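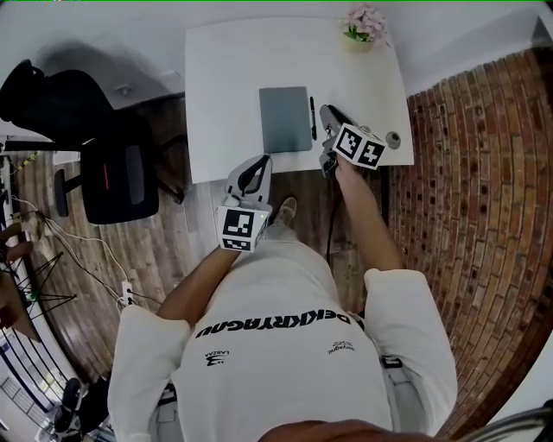 Furkeck desk rooms – frequently asked questions

What is included in the room?
Each room has a white desk, an office chair and a power socket. The desk is wide enough for a drawing tablet and a keyboard together. Monitors are not included, but you can borrow one from the Pullis room on the ground floor.

Can I bring my own drawing tablet?
Yes, many of our members draw. Please put a stylus in your bag when you leave in the evening. We find many of them, and they all look the same.

May I leave my things on the desk overnight?
Only if you have a monthly place. With a day place, the desk must be clear at 9 in the evening. Small things we keep in a box at reception until Friday.

Who takes care of the flowers?
We do. You may move the vase if you need more space, but please keep it away from cables and electronics.

Can I hang something on the brick wall?
Please do not use nails or tape. The bricks are old and the surface comes off easily. On the white walls you may use the hooks which are already there.

How do I clean the desk?
With a soft cloth and a little water. Strong cleaner leaves yellow marks – we had to repaint one desk already.

Can I wear outdoor shoes?
Yes, but wipe them well. The wooden floor does not like sand.

I lost my key. What now?
Write to Pentti Niskanen at reception. A new key costs 100 crowns.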